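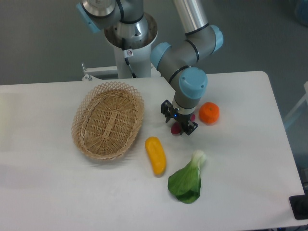
A fruteira voltou à mesa

25 de outubro de 2018

Durante anos, a cesta de vime ficou no alto do armário, à espera das visitas. Agora voltou ao uso diário, e as lojas deram por isso. A Pilier, que vende artigos de mesa pela internet, tem 11 modelos no catálogo. Em junho eram 2.

Os ovais são os mais procurados. Cabem numa mesa estreita e deixam espaço para pousar os pratos. O fundo deve ser de trama fechada, para que uma tangerina pequena não fique presa. Já a borda pode ser aberta, em treliça, que deixa passar o ar e pesa menos à vista.

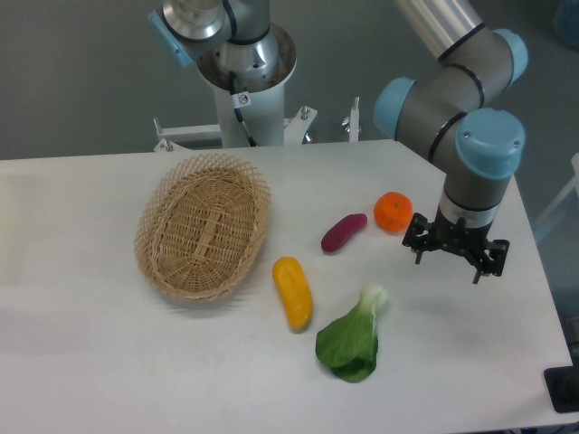

Quanto ao que pôr lá dentro, convém não misturar tudo. As tangerinas aguentam bem uns dias à temperatura ambiente. As verduras de folha larga, como o bok choy, murcham depressa e ficam melhor no frigorífico, embrulhadas num pano húmido. Os legumes pesados vão primeiro, a fruta de casca fina por cima.

Os preços variam bastante. O modelo oval da Mokora custa 38 euros e o da Maihi, feito à mão, anda à volta do dobro. A Tiltico vende uma versão mais funda, sem treliça, que serve também para o pão.

Para limpar, basta uma escova macia e seca. Se houver nódoas, usa-se um pano com pouca água e deixa-se secar à sombra, com a cesta virada para baixo.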